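How I Put Together a Weekly Comic Strip (and Get It Out the Door on Time)

Filed under: Making Comics, Process

6 min read

I've been drawing a weekly strip called Warkelgate for a good while now, and the email I get most often is some version of "okay, but how do you do one every single week?" So here's the whole routine, start to finish, with the boring parts left in. I work mostly on paper and finish on the computer, but you can do nearly all of this on a tablet if that's your thing.

Start with the last panel

I know, I know, everyone says this. But I wasted my first year starting with a funny setup and then sitting there with three nice panels and no ending. Now I don't draw anything until I can write the last line of dialogue on a sticky note. If the line needs a second sticky note, it's too long and I go make coffee.

Warkelgate is about a crooked little town council in a place called Veltville, so a lot of my ideas come from sitting through real local meetings with a notebook. I don't copy anybody. I write down the way people dodge a question, the odd phrases, the long pauses, and then I give all of that to a mayor with a very large hat. Satire gets a lot easier when you're listening for how people talk!

Write it as a script first

Type it out. Panel one, who's there, who talks, what they say. My rule is 25 words per panel, tops, and 80 for the whole strip. That sounds mean, and it is, but lettering takes up so much more room than you think it will. When I'm over the limit I read the script out loud and cut whatever I stumble on. Usually it's a "well" or a "you see" or a whole sentence explaining the joke I just made (ouch).

If you're doing anything topical, check your facts now, before you've fallen in love with the drawing. I once penciled a whole strip about a parking fee and found out at bedtime that it had been dropped back in March. Redrew the entire thing.

Thumbnails, tiny ones

Make them small enough that you can't get fussy. Mine are no bigger than a playing card, and I do at least three for every strip, even when I'm sure the first one is right. What I'm looking for:

- Is it clear who's speaking first in each panel?
- Do the balloons have somewhere to go?
- Are there two panels in a row with the same two heads at the same size? (Change one. Pull way back, or put somebody in a doorway.)

Then I pick one and rough it in light blue pencil on the real paper.
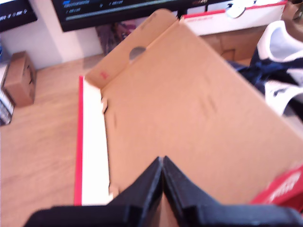 Open shoebox, red edge along the white side.

Letter before you ink

This is the hill I'll happily die on. Put the words in first! I used to ink these lovely backgrounds, all those little bricks, and then drop a balloon right on top of them. Rule your guidelines, pencil the text, draw the balloons around it, and whatever space is left over is what you get to draw in.

Leave more air inside the balloon than feels natural. And keep the tails short, pointed at the mouth, and never crossing each other. If they have to cross, your characters are standing in the wrong order, so swap them.

Ink from the inside out

Faces and hands first while I'm fresh, then clothes, then furniture, then anything with a ruler. I use a brush pen for people and a skinny fineliner for buildings. My friend Dušan Omerović, who draws a strip called Contreras, goes the other way and does every building first as a warmup. His pages look great, so try both and see which one makes you less cranky.

Let it dry longer than you want to before erasing. I go have dinner.

Scan and clean up

Scan black and white line art at 400 dpi if you can. It makes big files, but you'll be glad the day someone asks for a print. Then:

1. Straighten the page using the panel border, not the edge of the paper.
2. Knock out the blue pencil.
3. Push the levels until the blacks are solid but your thin lines still hold.
4. Fix stray dots at full size, one panel at a time.
5. Save a master copy and don't touch it again.

I color on a separate layer under the lines, with a small set of colors saved in a file I named Drusari after the mayor's awful dog. Skies, skin, the hat, the council table, all in there. Having it ready saves me an hour of dithering every week.

Get it out

I export two versions, one wide for the site and one stacked panel by panel for phones. Read the phone one on an actual phone! If you have to squint, your lettering is too small, and that's something to fix in next week's script.

Then I make somebody else proofread it. Anybody. I once published a strip with "pubic hearing" in it, in large capitals, and it was up until lunch.

Keep a few in the drawer

Try to have two strips finished that aren't tied to the news. Dog jokes, weather jokes, the mayor getting his hat stuck in a car door. You'll get a cold, or the scanner will quit, and you'll want one of those badly. I'm on strip 66 and I've used my spares four times, twice for the scanner.

Next up I'm going to write about pens, so if there's one you love (or hate), send it my way and I'll try it out on the mayor.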